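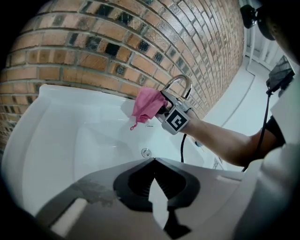 I'm not convinced by the vinegar advice for the washroom faucet, and I'd like us to hold off before it goes on the cleaning sheet for the Hopkin building. The spout in there is chrome, and it sits right up against bare brick with mortar joints. Whatever you put on it will end up on the wall sooner or later. A pink rag held against the spout, with a corner hanging down over the basin, is about as much equipment as I think the job needs. Vinegar on mortar is a bad habit to start, even if one splash does nothing.

On the earlier message, my replies are mixed in.

> I've been using Skuteck descaler at Heditau and the faucets
> come up like new. 16 ounces lasts 3 months.

Like new compared to what? Was one faucet left alone, or did they all get it? Plain water and a dry cloth also make chrome look good for an afternoon. I'd want to hear how it looks after a week of people washing paint off their hands.

> If the budget is tight, white vinegar does the same thing.
> Soak a rag, wrap it around the spout and leave it for
> 60 minutes.

That's a long time for something sour to sit on plating, and a soaked rag drips. Ten minutes on the crusty part at the tip, then rinse – I could live with that. I wouldn't put an hour in writing where somebody will stretch it to overnight.

> We should also seal the brick while we're at it. Grurkholm
> quoted 470 for the one wall.

For one wall? Does that include the dark, glazed-looking bricks? I don't see what sealer is supposed to do on those, and I've seen it go cloudy on a glazed surface. Please ask them before anyone says yes.

My suggestion for the sheet: dish soap, warm water, soft rag, rinse, dry the spout and the rim of the sink. Don't forget the overflow hole, it gets slimy and a cotton swab fits. If there's still scale by May I'll try the descaler on one faucet and report back to the list.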